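Kemeo Cordless String Trimmer: Two Months In

Posted 2020-06-10

I've owned a lot of string trimmers. Gas ones, a corded one that I ran over with itself (don't ask), and a hand-me-down that smoked so badly my neighbor came over to see if the shed was on fire. So when my last one finally gave up I decided to go battery, and after way too much reading I picked the Kemeo. I've been using it for 2 months now on a yard that's mostly grass with a long fence line, a couple of raised beds and a drainage ditch I'd rather not talk about.

Short version: I like it a lot, I have a few gripes, and one of those gripes is pretty big if your yard is bigger than mine.

Putting it together

The box has the motor head, a two-piece shaft, the guard, the handle, one battery, a charger and a small screwdriver that I threw in a drawer and will never see again. The shaft clicks together with a spring button. The guard goes on with four screws, and the holes on mine didn't quite line up, so I had to start all of them loose and then tighten them in a cross pattern like lug nuts. Once it was on it stayed on. The manual is mostly drawings and one of them shows the handle on backward, so go by what feels right in your hands.

I'm on the tall side and the shaft was long enough for me without hunching, which was my number one complaint with the old corded one. My back was fine the next morning! That alone sold me.

Cutting

It's stronger than I thought it would be. Regular overgrown grass along the fence, no problem at all. Dandelions, clover, the wispy stuff that comes up through the gravel, all gone in one pass. Where it slows down is in thick wet grass in the ditch, and I had to go at that from the top in layers. There's a boost button under your index finger that helps, but it eats the battery like crazy and you can hear the motor working.

The edging mode is OK. You twist the head around and flip down a little wheel, and you walk it along the driveway. The first time I did it I got a line that looked like a kid drew it. By the third try it was decent. If you're really picky about your edges you'll still want a real edger with a blade. I borrowed a Padilla stick edger last year and it was way cleaner, but it was also heavy and it only does the one job.

The line feed is automatic, and for the most part it works. Every so often it gets stuck and I have to pop the spool cover and pull some through by hand. I found this happens a lot less if I wind the spool a bit under full. The line that came with it was thin and snapped every time I got near a fence post, so I switched to Sterico twisted line in the next size up (check what your head takes first) and that's been much better on the posts. 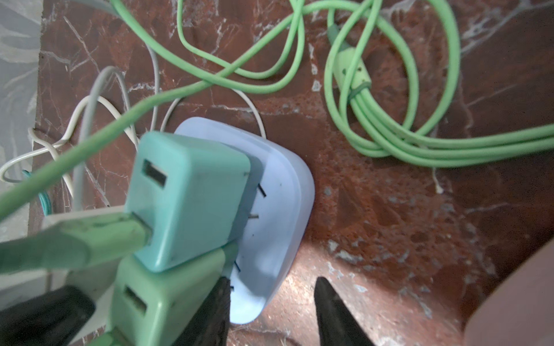
Battery life is the thing everyone wants to know about, so let's get into it. On the low setting I get 40 minutes out of a full charge, which covers my whole yard with some left over. With a lot of boost it's way, way less, and I've been caught out at the far end of the ditch with a dead trimmer more than once. The charger is a proper dock with its own cord and it's chunky, so don't expect to run it from a little USB cube like the turquoise one in that adapter, the way you might top up a headlamp or a phone. It needs a real wall outlet, and it wants some space around it. There's a fan in the dock and it's louder than it should be. I wouldn't put it in a room where anybody is trying to watch TV.

A full charge takes longer than a lunch break, so if your yard is big, get a second battery. They aren't cheap, and this is the big gripe I mentioned. The spare costs nearly as much as some of the bargain trimmers do, and batteries from other brands won't fit. I went ahead and ordered one anyway and I'm hoping it gets here before July, when the ditch really gets going.

Noise and weight

So much quieter than gas. I can trim early and still be on good terms with the neighbors. It has a high whine on boost that got on my nerves after a while, so I wear ear protection anyway, and please wear safety glasses too, because the guard is a little short and it will throw gravel at your shins. Long pants. I learned that one in shorts.

Weight is fine for the first half of the job. The battery sits at the back and the motor is down at the head, so it balances better than I expected, but there's no shoulder strap in the box and no place to hook one on that I can find. My forearm knows about it by the end of the fence.

How it compares

Before buying I almost went with the Javevau, which has a wider cut and a metal guard. I tried one in the store and it felt solid, but it was noticeably heavier and the trigger was stiff. If I had a field to clear I'd probably go that way. For a normal yard I'm happy with the lighter one. You could also get a gas trimmer for the same kind of money and it'd go all day, but then you're back to mixing fuel and yanking on a cord, and I'm just done with that.

Little stuff

The hanging hole on the handle is too small for the hooks in my garage, so I used a loop of rope. Grass packs up under the guard and dries like cement if you leave it, so knock it out with a stick before you put it away (battery off first!). The charge lights on the battery go from two bars to nothing pretty fast, and I've started treating two bars as my warning to head back. The grip rubber picks up dirt and doesn't really come clean. The wheel for edging rattled at first and then it quit rattling once I snugged up the bolt.

Would I buy it again? Yep, for this yard. I'd budget for the second battery and the better line from day one. I'll update this after the summer if the spool keeps acting up or the spare turns out to be a dud.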